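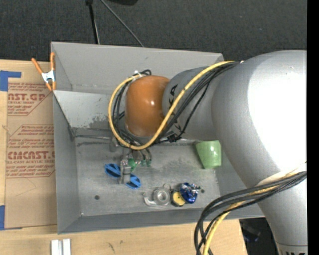 How long should the picking demonstration run for each visitor group?

Plan on 8 minutes of arm motion per group, with a group size of no more than 40. Add time for questions after the arm has been stopped.

Section 6. Open Day Operation

This section covers bin picking in front of visitors at the Jornum hall. Read Section 3 (Stopping and Restarting) first. Revised 15/04/2025.

6.1 Before the doors open

1. Clamp the metal bin to the tabletop side of the cell. Try to shift it by hand. If it moves, reseat the clamp and repeat.
2. Run the arm through its full reach at demonstration speed with no items in the bin. Watch the cable bundles at the wrist. They must not snag or pull tight at any point.
3. Place the items on the bin floor. Use mixed shapes: a plastic cup, a tape dispenser, a small wrapped package. Leave the bin floor partly clear.
4. Load the program Rikadham and select Visitor mode.
5. Confirm that the cycle counter reads below 4,000. At or above this figure, carry out the gripper check in Section 9.

NOTE: Visitor mode limits travel speed and disables automatic retry. After two missed grasps the arm returns to its home position and waits.

CAUTION: Do not use glass or open containers of liquid.

6.2 During the demonstration

1. Keep visitors behind the floor line, 2,000 mm from the table edge.
2. Announce that the arm is about to move, then press Start.
3. Keep one hand at the stop button for the whole run.
4. If an item lands outside the bin, stop the arm before picking it up.

CAUTION: The arm may resume from a pause without a sound. Never reach into the bin while the status lamp is green.

6.3 After each group

1. Press Stop and wait for the lamp to turn red.
2. Return the items to the bin. Their order does not matter.
3. Enter the group in the Quezada log, including any stops.

NOTE: Settings saved at the December open day do not load in the current release. Enter them again from the Busen sheet.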